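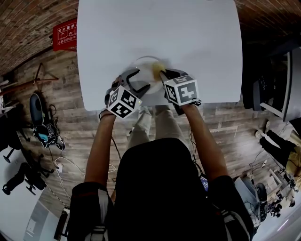

Yellow sponge, clear glass, and a pair of hand-held grippers at a white table.

The seat for Satcombe's north ward came down to a wool hat, and I would drive through the night to see it happen again.

Marisol Ponce had 326 votes. Benedikt Eichhorn had 326 votes. They had recounted twice, once by machine and once by hand under the big lights at the county building in Ayala, and both times the numbers came back the same. State law in a case like this says the winner is chosen "by lot," and leaves it to the county clerk to decide what a lot is. It could be a coin or a deck of cards. The clerk, Inès Cordier, picked two slips of paper and a hat her sister had knitted, and set the drawing for noon on 9th October.

I've covered a lot of local elections, and I love them more than is probably healthy, but I had never been in a room like that one. People were standing in the hallway and down the stairs! A civics class had come over from the high school with their lunches. Both candidates sat in the front row, two chairs apart, sharing a bag of almonds.

What you have to understand about the north ward is that it had not had a contested race in years. It's the part of town across the rail yard, where the streets flood in March and the bus turns around before it reaches the last three blocks. The old councilman ran unopposed until he retired, and turnout sank so low that one year only 142 people bothered to fill in that part of the ballot. Then Ponce, a school bus dispatcher, announced for the seat on a Facebook page with more pictures of her dog than of herself. Eichhorn, who repairs clocks and pumps in the same small shop, got in nine days later over the same issue, which was the drainage plan.

They agreed the streets should stop flooding. They disagreed, with real passion and a great many maps, on where the water ought to go. Ponce wanted the work to begin uphill with the culverts at the Drirkix warehouse. Eichhorn wanted a holding pond in the empty lot by the tracks, and he had drawn it himself, with ducks.

Their one debate was meant to last an hour. It ran for two and a half, and 110 people stayed to the end of it, in a gym with folding chairs and one working microphone. Graziella De Luca, who moderated, told me she gave up on the timer early. "They kept asking each other questions," she said. "Good ones. I wasn't going to interrupt a man explaining storm pipes to somebody who wanted to know."
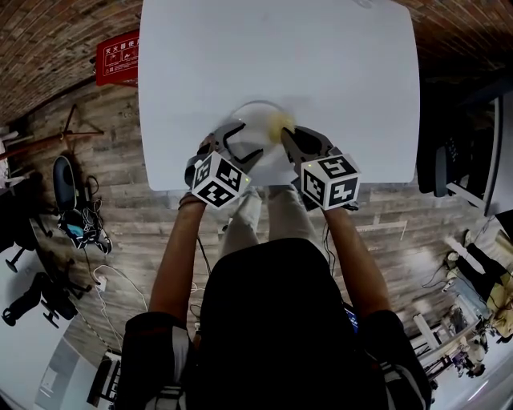

Both campaigns ran on pocket change. Ponce printed 200 yard signs and then spent the last week moving them from one lawn to the next, so that each block would get a turn. Eichhorn had no signs at all, only a banner on his shop window and a habit of answering the phone himself. Between them they knocked on every door in the ward, some of them on the same evening, and more than one family told me they'd had both candidates in the kitchen at once.

So when the votes came in even, the mood was closer to a block party than a standoff. Lawyers from each side did turn up, politely, and checked the slips for size and folding. Gøran Skjelbred, a retired judge from the next county, was asked to do the drawing and rolled up his sleeves first, which got a cheer.

He reached in. He took his time about it (he later admitted the wool was scratchy and he'd lost hold of one slip). Then he unfolded the paper and read out Ponce's name, and the place went up like a ballgame. Eichhorn was on his feet before she was. He shook her hand, and then he gave her the drawing of the pond.

I went back to see her a few weeks after she was sworn in. The drawing is taped to the wall beside her desk, and the first stage of the drainage plan, the one going to the full council this winter, begins at the warehouse culverts and ends at the lot by the tracks. Eichhorn comes to the meetings and sits on the left side near the radiator. He says he'll run again next time, and she says she hopes he does, and I believe both of them.

The hat is back with the clerk's sister, who has had three requests to borrow it.

© Wustunska Magazine | Contact the editors | Back to top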